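Chapter 7
Evaluating a Purchased Sorting Kit

7.1 Scope of the chapter

Chapters 5 and 6 treated the arm and the gripper as separate purchases. Many buyers do not work that way. They order a kit: arm, end effector, cameras, mounting hardware and control software under one part number, with one support contract. This chapter sets out a method for judging such a kit before the order is signed.

The running case is the Fliren sorting package, sold by Ullorano in a bench version and a floor version. Prices and options are taken from the supplier's list of May 20, 2025. The floor version was revised in August and is treated separately in Section 7.6.

7.2 What the data sheet leaves out

A data sheet gives payload, reach and repeatability. These are measured with a rigid test piece in a known position. A mixed container presents a different problem. Items overlap, cloth hides what lies under it, and a soft ball changes shape when gripped. The rated cycle time - 11 seconds for the bench version - says little about such a load.

The Drosstead procedure used in this book therefore calls for a mixed load of hard and soft items, with at least one piece of loose fabric, placed within reach of the arm. A run consists of 40 pick attempts. A full evaluation takes 463 attempts, including those repeated after a change of lighting. Figure 7.1 shows the load and the boxes in three views.

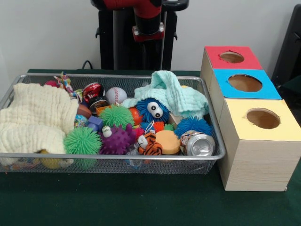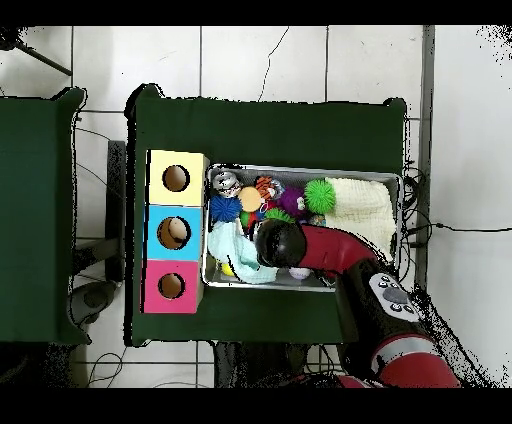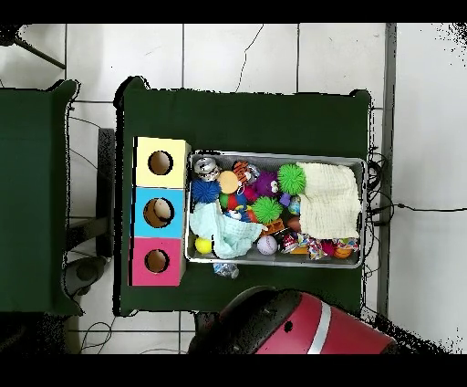

Figure 7.1. Mixed load of toys and cloth, with three colored boxes alongside. Each box has a round hole.

7.3 Recording the result of an attempt

Each attempt is assigned one of four results: placed, dropped, missed or double pick. A double pick is counted as a failure even if both items end up in the correct box. Suppliers often count it as a success, and the buyer should ask which rule was used before comparing figures.

Time is recorded from the start command to the release of the item. Operator time is logged in a separate column. In the Amarasinghe method, discussed in Section 7.4, a run is stopped when operator time passes 20 percent of the total.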